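A small orange summer

Sep 25, 2011

I have been meaning to write about the orange things for weeks and kept putting it off because the pile kept growing! Some of you will remember that back in April I was clearing the back bedroom and came across the old biscuit tin from my gran's house, the one with all the plastic bits in it. Cracker toys, counters, pegs, a whistle that still works, curtain hooks, lids of things long gone. I tipped it out on the bed to sort by what it all was, gave up after ten minutes, and sorted it by colour.

Well, that was the end of the back bedroom. The blues were fine, the greens were a bit sad, the whites had all gone the colour of weak tea. But the orange! The orange looked as if it had been made that morning. I lined it up along the windowsill and my husband came in with the hoover and turned it off to look, so I know it wasn't just me.

Where it all comes from

Most of it is still from the tin. After that I started looking properly, first at the Lillumcombe jumble sale (a funnel, an egg cup with a foot like a tulip, and half a set of picnic forks for 20p) and then on Sedach Road, where there are three charity shops in a row and the middle one has a basket by the till with everything in it that is too small to price. The lady there now puts orange things to one side for me, which I find very touching.

My rules, such as they are: it has to be plastic, it has to fit in my closed hand (the funnel is let off), and it has to be a real orange. Not peach and not that brownish terracotta. I also won't pay more than a pound, though I did break that for a Shimada salt shaker, which cost me four and which I love so much that I'm not sorry at all. It has a little turned-up spout like a bird having a drink.

My friend Wakana Okabe has joined in, only she collects yellow. This has turned out to be the perfect arrangement as we can go round a car boot sale together without any elbowing, and we swap on the way home. She is much more organised than I am and keeps hers in an Uden drawer unit with a label on every drawer. She has 968 pieces. I asked her how she could possibly know that and she showed me the notebook. She means to stop at 1,000, and I would put money on her not stopping.

What to put them on

Here is the bit I've been most excited to tell you about. For months I was laying them out on white paper, as it seemed the obvious thing, and they looked like a page from a catalogue. Then I tried dark blue card (too much, like a football strip), and a grey tea towel, and the lawn. The lawn was good for about an hour and then I lost a golf tee.

Beige is the answer. I know! I spent years painting over beige in this house and now I can't get enough of it. Put an orange thing down on plain beige and it warms up straight away, and if the beige has little dark flecks in it, like an egg or a nice bit of oatmeal paper, it's better still. The flecks give your eye something quiet to rest on and the orange does all the shouting.

Shape matters more than I expected too. Round things sit there looking pleased with themselves, which has its charm, but anything with a point to it seems to be on its way somewhere. Cones, spikes, beaks, the ends of those old icing nozzles – I go straight to them now. And a dab of yellow next to the orange is lovely as long as it's a very small dab. Wakana disagrees and thinks it should be the other way round.
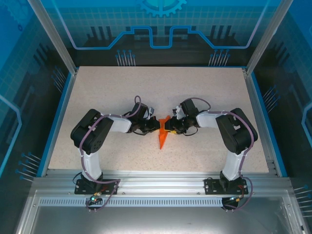
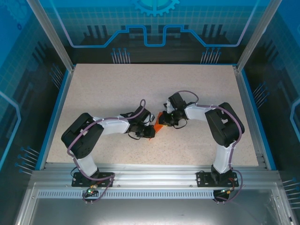
Orange over speckled beige in both, and such a good strong orange. The first has the point showing nicely, and the bit of yellow just to the right of it is exactly the amount I mean.

Washing them

A few people asked in the comments last time. Warm water, washing-up liquid and an old toothbrush does for nearly everything. I lay them on a towel to dry overnight and keep them well away from the radiator after what happened to the napkin rings. Sticky label marks come off with a drop of cooking oil and some patience. Don't use the scouring side of the sponge, it takes the shine off and you can't get it back (ask me about the whistle).

If anything has a picture or lettering on it I leave the toothbrush out altogether and use my thumb.

Next

I'd like to get them off the windowsill before the winter, as the cat has started taking an interest in the egg cup. Wakana says drawers. I want them out where I can see them, so I'm thinking of a long shallow shelf over the kitchen door, painted – yes – beige, with flecks flicked on from a stiff brush. I've been practising the flicking on the back of some wallpaper and have so far done the wallpaper, my glasses and one slipper.

If you have any orange odds and ends in a drawer, do tell me what they are. I'm especially after a lemon squeezer, the pointy sort.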